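Ticket: glove sets, second station, Grultside
Opened by: Bezawit Negussie
Status: waiting on quote

5 Feb 2019
Request was for 4 spare marker cubes. Nillholm only sells them with the glove, left and right together. Price holds for 38 days.

Update, T. Mamo
Checked the budget line. It covers gloves and straps but no second table or toaster oven. Those go under furniture, and Lenuța signs for that.

Update, B. Negussie
Asked Nillholm for 7 pairs in place of loose cubes. Lead time 22 days. Please keep the kitchen tasks on the current table until the order is in.
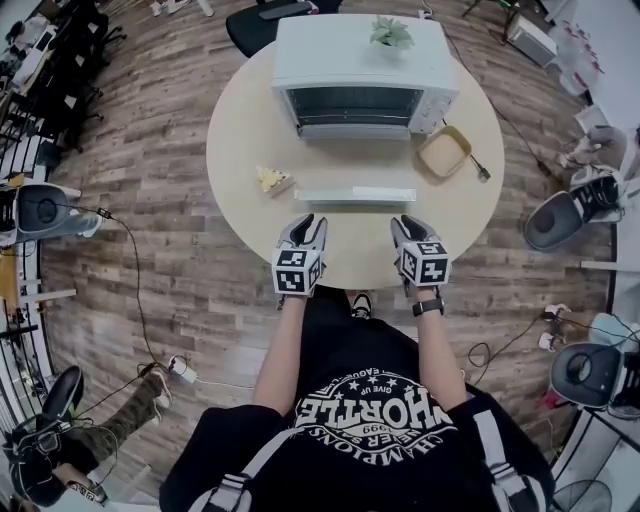
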